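Sunham Releases Results of Simulated Gripper and Camera Trials

FOREDDALE, Monday, July 18, 2022 -- Sunham today released results from a comparison of camera placements and grippers for two-armed kitchen robots. All tests were run in Vastness, the company's simulator.
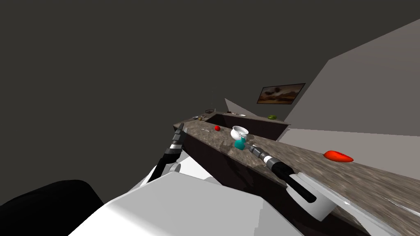
The work began in February and covered 14 camera and gripper pairings over 137 runs. Each pairing faced the same kitchen counter and the same set of objects.

Sunham compared a body-mounted view with close views from behind the fingers. Parallel-jaw fingers were tested at several opening widths.

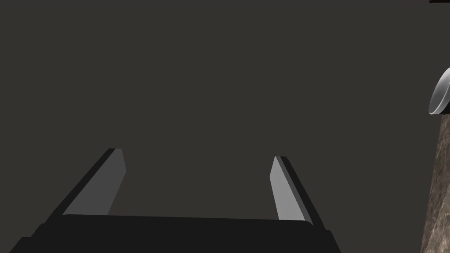 The close view gave steadier finger alignment in 13 of the 14 pairings. It was weaker at finding objects at the start of a run -- the controller often had to fall back on the wider view.
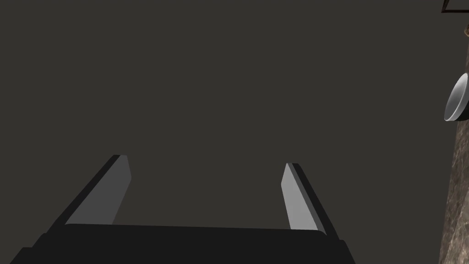

Thân, the controller used in all runs, switches between views on its own. Sunham tested 4 switching rules and will keep the simplest one.

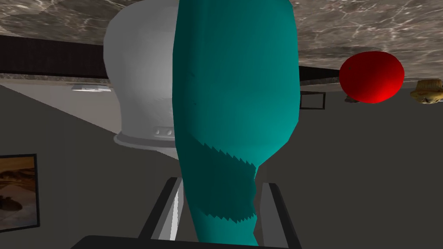 Will the trials be repeated on real hardware?
Sunham plans to rerun the leading pairings on a physical robot at its Foreddale lab once the wrist mounts are finished.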